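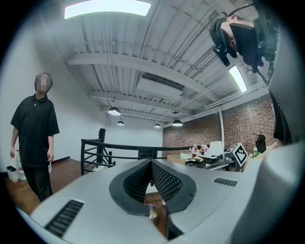 Handheld gripper by the railing, both pads in view, marker block over on the right

From: Kolbrún Hjaltadóttir
To: equipment list
Subject: Re: Re: gripper order, what goes in for September

Replying inline, have to be out of here by 4 so excuse the typing.

Ingeborg Leitner wrote:
> All, I need one number for the hand tool line before I can
> send the sheet to Vikas. Last version said 6 grippers, spare
> pads "as needed". I can't budget as needed. Also Wamthorpe
> quoted the pads separately and Auer put them in the price, so
> the two totals don't compare. Which one are we going with?

Wamthorpe for the grippers. Auer is cheaper on paper but their lead time is long and Nadja had trouble getting anyone to answer the phone.

Pads on their own line please. Pads are what you see in the picture, the two black textured pieces that meet at the top of the arch. Consumable. Put in 6 spare sets, one per tool, and we look again in spring.

> Do we still need the mounting hardware for marker blocks, or
> was that a one-off?

Still need. Look at the block on the right, up on its corner on the work surface with a metal bar in front of it. Want proper stands. 3 stands, the adjustable kind. Leonie has the part number from Cilosis, I dont have it here.

> And does "furniture" belong to us or to facilities? Leonie
> asked for a bench.

Us, I think. Look at what's over by the brick wall: open cardboard box, papers, bottles, a pile of dark equipment, all in together. I'd like a bench that is only for tools and a shelf unit that is only for everything else. Facilities will say it's project equipment and they'd be right. Up to 2000 for bench plus shelving, if it comes in under that put the rest toward cable.

> Anything about the head-worn units?

Not this round. Price went up again and Flolto won't hold the old quote. Leave the line in with a zero so it doesn't get lost. Straps and cables for the ones we have can go under small parts.

Other stuff, in no order:

- shipping: Wamthorpe charges per box, so grippers and pads in ONE order
- clear cups: a few more, cheap ones, any grocery store, keep the reciept. The round clear one is fine, more like that
- lighting: no money needed, the panels stay as they are
- cases. Forgot cases. Nadja wants hard cases for the grippers, I'd settle for padded bags. Ask her, she'll have a strong opinion

Vikas, if the total is over what you can sign for, cut the shelf first, then the stands. Don't cut the pads. Had that argument last year and we ended up paying for rush shipping.

Ingeborg can you send the sheet back round before it goes up, I want to check the pad line with my own eyes. Am on my phone after 4 but I can open a spreadsheet on it if you dont lock the columns

Kolbrún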